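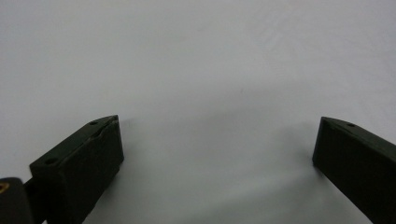
Moving a photo library from Leckie to Clokasel

May 4, 2019

This guide covers moving a photo library from Leckie 3 to Clokasel on a Windows computer, keeping captions, keywords, star ratings and albums. It applies to Leckie 3.2 and later. Users of Leckie 2 should upgrade to 3.2 before starting, as the older program stores captions in a format that Clokasel cannot read.

The library used for the screenshots and timings on this page held 3,537 photos in 40 albums.

Before you start

You will need:

- Leckie 3.2 or later, installed and working
- Clokasel, installed but not yet opened
- an external drive with at least twice the free space of your photo folder
- the administrator password for the computer

Do not open Clokasel until step 5. On first run it scans the Pictures folder and builds its own index. If the captions have not been written to the files by then, the index will be built without them and will have to be deleted.

Step 1. Find out where your photos are

Leckie does not hold copies of your photos. It keeps a list of folders and shows what is in them. Open Leckie and choose Tools, then Watched Folders. Each folder in the list is shown with its full path.

Write the paths down or copy them into a text file. Look for folders on drives that are not connected. These are shown in grey with a question mark. Connect the drive and press F5 to refresh the list before going any further. Photos on a missing drive are skipped during export and no warning is given.

Step 2. Back up the photos and the database

Close Leckie. Check the notification area as well, as the program keeps running there if the background import option is switched on. Right-click the icon and choose Exit.

Copy each folder from your list to the external drive. Then copy the Leckie database, which is held in a separate place:

1. Press the Windows key and R together.
2. Type %appdata% and press Enter.
3. Open the folder named Leckie.
4. Copy the folder named Library to the external drive.

If you cannot see the Library folder, check whether Leckie was installed for all users. In that case the database is in the ProgramData folder, which is hidden by default. Turn on Hidden items from the View tab in File Explorer.

Disconnect the external drive when the copy has finished.

Step 3. Write captions and ratings into the files

By default Leckie stores captions, keywords and ratings in its database only. They must be written into the photo files before another program can see them.

1. Open Leckie and select All Photos in the left-hand panel.
2. Press Ctrl and A to select everything.
3. Choose Picture, then Write Details to Files.
4. Tick Captions, Keywords and Ratings.
5. Leave Face Names unticked unless you want them stored as ordinary keywords.
6. Under If file already has details, choose Merge.
7. Click Write.

Choosing Replace at point 6 will remove any details added by the camera maker's software or by another program. Merge keeps both. Where the two captions differ, Merge keeps the Leckie version and moves the older one to the Comments field.

Raw files are treated differently. Leckie does not alter them and writes a small companion file with the ending .xmp next to each one. The companion file must stay in the same folder as the raw file and keep the same name.

Leckie writes in batches of up to 3,000 files. If your library is larger than this, a box will appear at the end of each batch asking whether to continue. Click Yes. The computer should be set not to go to sleep while this is running.

When writing is complete, a report opens. Files listed as Locked are usually read-only. To clear this, find the file in File Explorer, right-click it, choose Properties and untick Read-only. Then repeat this step for those files alone.

Step 4. Export the album list

Albums in Leckie are not folders. They are lists of photos held in the database, so copying the photos does not copy the albums.

1. Choose File, then Export, then Album List.
2. Set the format to CSV.
3. Set Paths to Full.
4. Save the file as albums.csv in your Documents folder.

Open the file in Notepad to check it. Each line should hold an album name, a comma and the full path of one photo. If the lines start with two dots and a slash, Paths was left at Relative and the export must be done again.

Album names that contain a comma will be in quotation marks. This is correct and should not be changed. Do not open and save the file in a spreadsheet program, which may alter names that look like dates. An album called 07-14, for example, may be saved as 14 July.

Smart albums are not exported. Make a note of the rules for each one so that you can set them up again in step 7.

Step 5. Set up Clokasel

Close Leckie and open Clokasel. The welcome screen offers Quick Start and Custom. Choose Custom.

1. At Folders, remove the Pictures folder if it is not on your list from step 1.
2. Add each folder on your list.
3. At File handling, choose Leave files where they are.
4. At Details, tick Read from files and Read companion files.
5. Click Finish.

The Move files option under File handling sorts photos into new folders by year and month. If it is used, the paths in albums.csv will no longer match and the albums cannot be imported.

Indexing runs in the background and its progress is shown at the bottom of the window. Wait until the message reads Index complete.

Step 6. Import the albums

1. Choose Library, then Import Albums.
2. Select albums.csv.
3. Set Text encoding to UTF-8.
4. Click Preview.

The preview shows each album with two columns, Found and Missing. If every photo is listed under Missing, the drive letter has probably changed. Click Change Root, type the old drive letter in the first box and the new one in the second, then click Preview again.

On our first attempt 879 photos were listed as missing. They were in a folder that had been left out at step 5. Adding the folder and waiting for the index to finish cleared all of them.

Click Import when the Missing column shows zero, or only photos you know have been deleted.

Step 7. Rebuild smart albums

Choose Library, then New Smart Album, and enter the rules you noted in step 4. The wording differs slightly between the two programs:

- Rating is at least (Leckie) becomes Stars, minimum (Clokasel)
- Keyword contains becomes Tag includes
- Taken between becomes Date range
- Edited becomes Has changes

Clokasel has no match for the Leckie rule Printed.

Edits made in Leckie

Cropping, straightening and colour changes made in Leckie are stored in its database and are not passed on by any of the steps above. To keep them, select the edited photos in Leckie, choose File, then Export, then Finished Copies, and save them to a new folder. Add that folder to Clokasel in the usual way. The originals will also appear, so you may wish to use the Stack command to group each pair.

Removing Leckie

Leave Leckie installed until you have checked a sample of albums. To remove it, use Apps and Features in Windows Settings. When asked whether to delete the library database, choose No. The database takes up little space and can be deleted by hand at a later date.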